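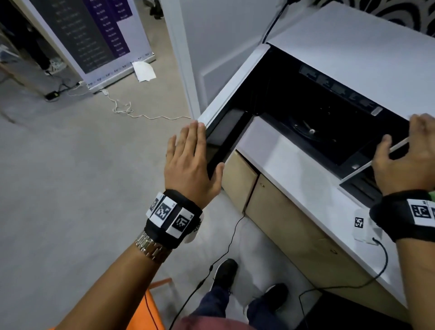

2 min read

By September I'd opened the same microwave so often that I'd started opening the one at home with both hands, very carefully, like a man defusing it. Rosalía said it was creepy. I said it was science!

The idea at Irton was simple enough. You put on the wrist straps with the little square markers, you do something boring in the kitchen, and the model learns where hands go. We wanted 2700 takes before Drisix would even look at us. I was on take 291 and the error was still dreadful – the predicted left hand kept drifting off somewhere near the ceiling.

"You're too neat," said Aoife, who'd been reading my plots over her soup. "You never dither. Real people dither."
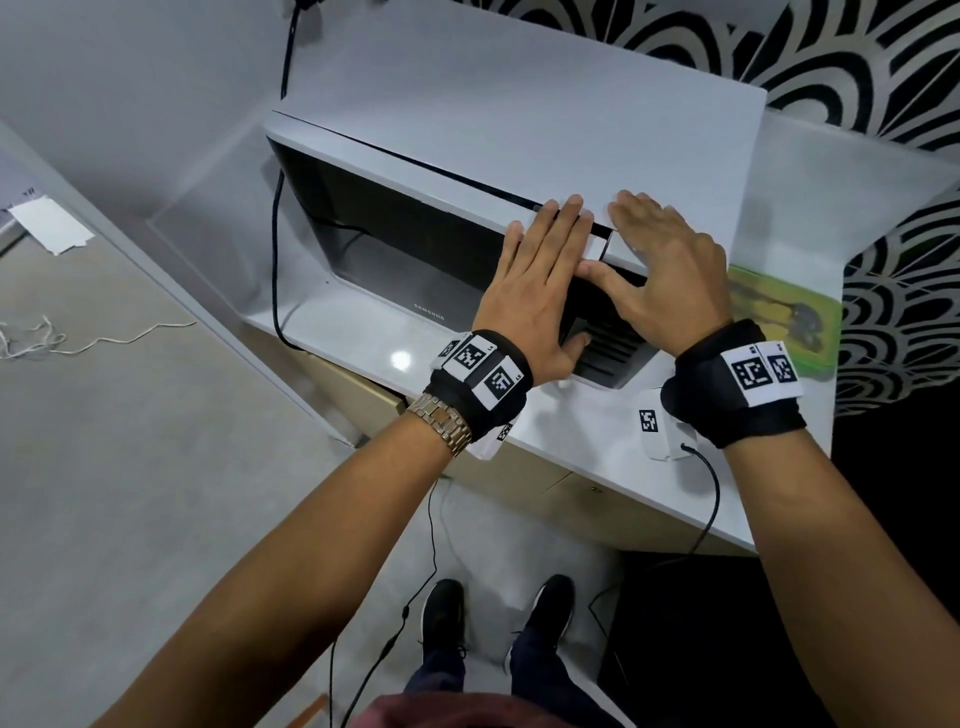

So I dithered. I patted things, I forgot what I'd come for, I changed my mind halfway to the door (my mother does this so well, I just pretended to be her). I put lunch in and took it out again. By 296 I was muttering about the gas bill, and Crescencio came over to ask if I was all right.

We retrained that night with only the dithery takes. At 20 past one the left hand came down from the ceiling, hovered for a bit and went to the door, exactly where Mum's would have gone.

I rang her, which was stupid at that hour.

"Is someone dead?" she said.

"No," I said. "What do you do when you can't remember why you went into the kitchen?"

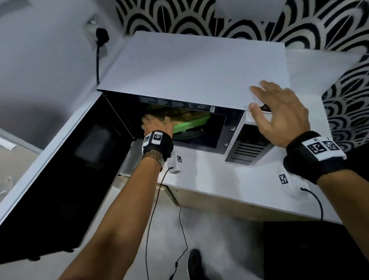
Lunch in its green container, microwave door open.

"Put the kettle on," she said, and hung up.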